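About Ruddock Playing Cards

We started out the way a lot of card people do, with one deck too many. A friend had brought back a battered pack from a flea market in Flaswood, with a fox on the ace of spades and a joker who looked as if he had just lost his shoes, and we passed it around the kitchen all evening and forgot to deal. By the time the coffee was gone we had decided we wanted to make something like it ourselves. We had no idea how. We did have a lot of opinions about borders.

Our first deck was called Likimley, after the town where we still live and work, and it took far longer than we told everyone it would. The court cards were redrawn five times (the queen of clubs more than that, she was trouble from the start) and the back design changed from green to rust to a deep plum that we still love. When the boxes finally came we opened one on the floor of the hallway, coats still on, and just fanned the cards and fanned them again.
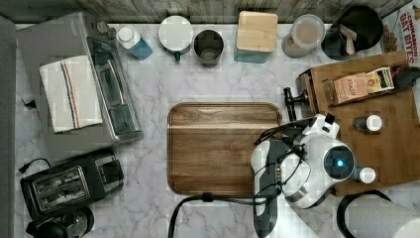
These days we make small runs of custom decks for collectors, magicians, game night regulars and people who simply like having something nice to shuffle while they talk. Every deck begins as pencil drawings. We like our kings and queens to look like they have somewhere to be, and we like to hide little things in the corners for you to find later on. A few of our customers write to us when they spot one, and those letters go up on the wall.

Most of our decks have a theme, and the themes come from all over the place. Dukis is a deck full of ducks in formal dress, which began as a joke and became our best seller, so make of that what you will! Flaswood is named for that flea market and borrows its colors from old tin signs and faded awnings. We have a harvest deck that we bring back each September, with pumpkins on the pips and a scarecrow for each joker, and there is a sea deck in the works that has been in the works for quite a while now. It will be ready when the octopus looks right.

We care a great deal about how a card feels, too. You can have the prettiest artwork in the world, and if the cards clump together or bend and stay bent, the deck ends up in a drawer. We handle a lot of paper samples before we settle on one, and we shuffle them for days, in front of the television, on the phone, waiting for the kettle. We prefer a stock with a bit of snap to it and a finish that lets the cards glide without flying off onto the carpet.
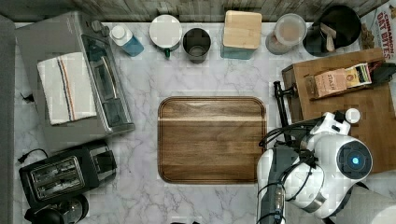 People often ask where our color ideas come from, and the true answer is that we are always looking at ordinary things around the house. The edging on a tuck box has to be just strong enough to be noticed and no more, and we spend a silly amount of time on that. Thin stripes of red, orange and dark blue on a white kitchen towel, for instance, are just the sort of thing we would happily steal for the side of a box. Wood grain is another favorite, and so is the soft gray in a piece of marble, which makes a lovely quiet background for a number card. Once you start looking this way it is hard to stop, and we apologize in advance to anyone who has to go shopping with us.

If you are new to collecting, please don't be shy. You don't need a glass cabinet or a long list of rare editions to enjoy this hobby. Some of our favorite customers own two decks and use them both every week until the corners go soft. Others keep theirs sealed and buy a second copy to play with, and we understand that too. We're glad to help you choose a first deck or find a gift for somebody who already seems to have everything.

We also take on a handful of private commissions each year, for weddings, family reunions, clubs and the like. The smallest run we can do is 25 decks, and it helps us very much if you write early and tell us as much as you can about the people who will be playing with them. Sketches on napkins are welcome. So are photos of the dog.

Our next open shuffle at the Likimley workshop is Sat 17 October, starting after lunch. Bring a deck you love and a game you can teach, and come say hello. There will be pie, and the misprints box will be out on the table for anyone who wants to dig through it.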